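Hi all, quick April update from the Rereo clinic on the Asine pet care grant! We've now seen 3,952 animals, mostly cats, and the new recovery kennels are in (so much quieter, the dogs settle way faster). The Spahić van goes out 2 mornings a week for vaccinations, and I'd love to make it 3 by summer if the fuel money stretches.

Spending is a bit under plan. The dental X-ray came in almost $2,000 cheaper through Adside, so I'd like to move that over to spay vouchers if you're okay with it.
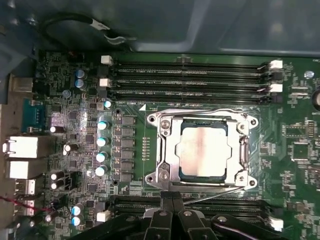
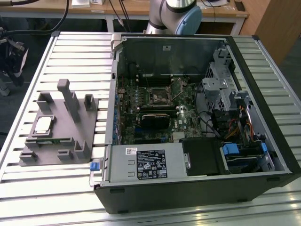
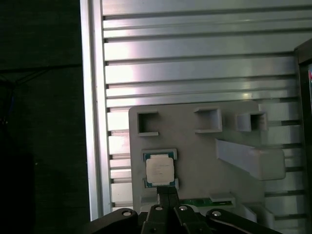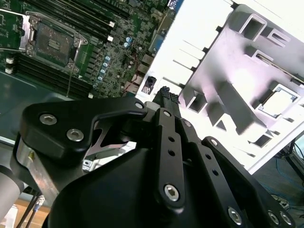
Vouchers go fast, we ran out by Monday lunch last time. Let me know about the transfer and I'll get the next batch printed.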